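Worker housing walk-through, Burkutmont – my checklist with notes

I do these twice a year for the tenants' group, and people keep asking for the sheet, so this time I typed it up with my comments left in. The building is the old Mansour hostel on the hill road. It has 54 rooms, and nearly everyone in them came here from somewhere else for work, mostly the packing plants out toward Olport. Karim Metwally came along with the keys and a ladder, and I did the writing (my handwriting, sorry Karim).

OK means OK. FIX means it goes in the letter to the owner. ASK means I don't know enough yet.

1. Front door and stairs

Front door opens from inside without a key – OK
I tried it three times, once with a suitcase in each hand. People move in and out of this place all month long, so that's how the door really gets used.

Stairs clear on every floor – FIX
Second floor landing has two bikes and a rolled-up mattress. I knocked on a few doors and got a very nice cup of tea but no owner for the mattress. I left a note on it in three languages.

Handrail tight – OK
Wobbly last October, solid now. Thank you to whoever did that!

Stair lights – FIX
The timer on the third floor cuts out before you reach the top. Night shift gets in at 4:30 in the morning and they're climbing in the dark.

2. Rooms

Number of beds matches the room card – ASK
Most do. Room 114 has a card for two and there are four beds in it. The men there told me two of them are cousins waiting on a place of their own, and I believe them, but I have to write it down. I'm not putting names in this report and I told them so.

Window opens and stays open – FIX in six rooms
Painted shut, all on the north side. Karim got one loose with a putty knife and a lot of muttering.

Smoke alarm present and beeps – FIX
Two missing, one with no battery. I carry spare batteries so that last one is done already.

Heater at least an arm's length from bedding – OK
Everybody had this right. I was pleased, because last winter I was moving blankets all afternoon.

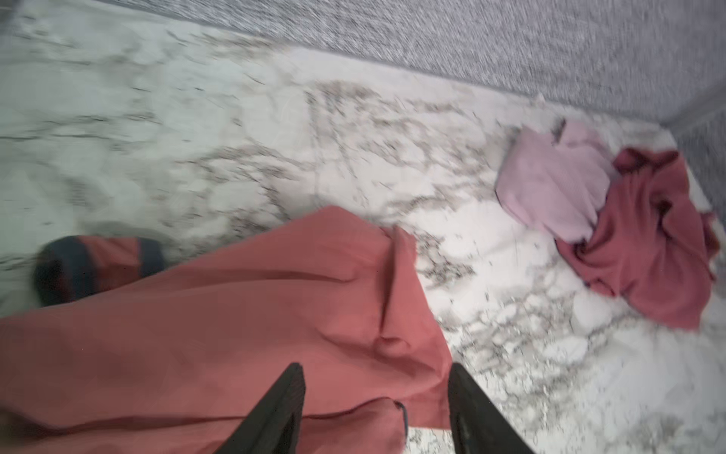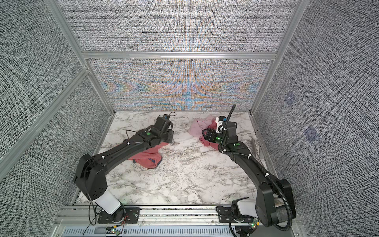 Door lock works with the tenant's own key – FIX in Room 9
She has been borrowing a neighbor's key since she moved in. A new lock is cheap and I've put this one near the top of the letter.

3. Shared kitchens

Gas shutoff reachable – OK on floors one and two, FIX on three
On three there's a freezer parked in front of it. It's a great big freezer, bought by the whole floor together, and I was told very firmly that it isn't leaving. Fine, but it can slide over a foot. Karim measured.

Extinguisher in date – OK
All tagged, all with pressure in the green.

Outlets not overloaded – FIX
One power strip running two rice cookers and a kettle. We talked about taking turns. I'd like the owner to add outlets, and I've asked for that in each of the last two letters.

Hot water at the sink – OK
It takes a while to come, but it comes.

4. Washrooms

Drains clear – OK
Floor not slippery when wet – ASK
New tiles on the first floor. They feel slick to me, but I was in my old sneakers, so I want somebody else to try them.
Door latches – FIX
Two of them don't catch. Small job, and people mind it a lot more than you'd think.

5. Papers and notices

Emergency numbers posted – OK
Posted in languages people read – FIX
English only. Fadwa Younis from the welcome desk at the bus station offered to translate, and she has a whole folder of this stuff from when Nova ran the dorms over by the river. I'm picking it up from her.

Address posted inside the front door – FIX
Please do this one! A lot of the new arrivals know the building as "Mansour's" and couldn't give an ambulance the street number, and it's 345, and the sign outside fell off.

Deposit rules posted – ASK
Two tenants told me they paid 3000 up front and have no receipt. It's outside what I inspect, strictly speaking, but I gave them the number for the legal clinic and wrote it on the wall calendar in the hall as well.

6. Yard

Meeting point marked – OK
Gate unlocked during the day – OK
Trash pickup – FIX
Bins are full two days before the truck comes. More people than the bins were ordered for, same story as the power strips.

The letter goes out this week with every FIX copied in. If you live in the building and I missed your room, slip a note under the office door with the room number and a good time to knock. I can do evenings after six, and Karim says he's keeping the ladder in his van until the stair lights are sorted.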